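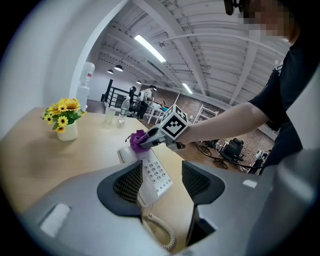 ## 4. Fitting the fingertip covers and first contact check

This section applies to the Prako hand-held gripper, built as a pair from the Lelteck parts list. Complete section 3 (marker cube and camera mount) before starting.

### 4.1 Fitting the covers

1. Open the fingers fully and lock the trigger.
2. Wipe both finger pads with a dry cloth. Do not use solvent on the mesh.
3. Pull the fabric cover over the fingertip, seam facing outwards.
4. Fold the spare fabric back and secure it with the 4 mm band.
5. Release the trigger and close the fingers slowly. The fabric must not bunch in the gap.

**Note:** A cover is optional. It helps on smooth plastic such as a telephone handset, but hides the pad edge from the camera. Covers may be fitted to one gripper only.

### 4.2 Contact check

1. Place a desk telephone on a flat desk, handset on its base.
2. Hold one gripper with its fingers on either side of the base, without closing them.
3. With the other gripper, press one fingertip lightly against the handset.
4. Hold for 2 seconds, then withdraw along the same path.
5. Repeat with the grippers swapped.
6. Open the log in Prosivholm and confirm that the marker cube was tracked throughout. Up to 40 lost frames in a run is acceptable. At 100 or more, return to section 3.2.

**Caution:** Keep the coiled cord clear of the finger hinges. Move glasses, bottles and vases out of reach before swapping sides.

**Caution:** Do not lift a gripper by its marker cube. The Goh bracket beneath it will bend and the calibration will be lost.

### 4.3 Storage

Remove the covers after use and store the grippers with their fingers open.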